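3.2 Data collection with hand-held grippers

Demonstrations for the container task were recorded without a robot arm. The operator holds one gripper in each hand and does the task directly on a table, and the finger motion and hand pose are logged together with the video. We follow the protocol of the Stulska pick set, with two changes. First, both hands are recorded even when only one of them touches an object. Second, the operator is viewed from the head as well as from the grippers, so that each episode has a wide view and close views of the same workspace.

The task uses a pink plastic container and a small capped jar. Each operator recorded 100 episodes, and the full set holds 800. Start positions of the jar were drawn at random from 26 marked poses, and the operator was told which hand to lead with before each episode. Figure 2 gives one view of each type.

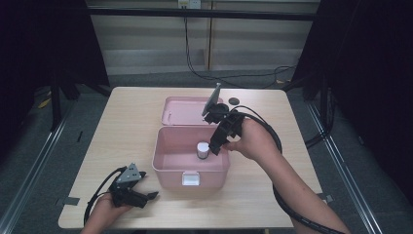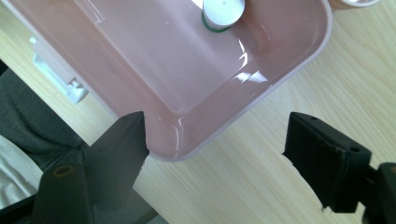 Figure 2. Views from the container task. Top: head view, with a gripper in each hand and the jar inside the open box. Bottom: view from a gripper, with both fingers near the rounded corner of the pink container.

Glossy plastic was chosen on purpose. In early trials with matte trays, a policy trained on gripper views alone did nearly as well as one trained on all views, and the comparison told us little. Shiny walls produce highlights that shift as the hand moves – a known source of error for depth estimates at close range. We made no attempt to diffuse the overhead light or to mask the bright areas before training.

Video streams were aligned to the pose log by a shared clock signal. Any episode with a gap of more than 5 frames in any stream was dropped and recorded again. Labels for grasp and release were set by hand by Alvar Ljungberg, using the finger opening as a guide and the head view to settle unclear cases.

All policies in Section 4 use the same split. The Drarnora baseline was retrained on our data with its default settings, except for the colour jitter, which we turned off for every method.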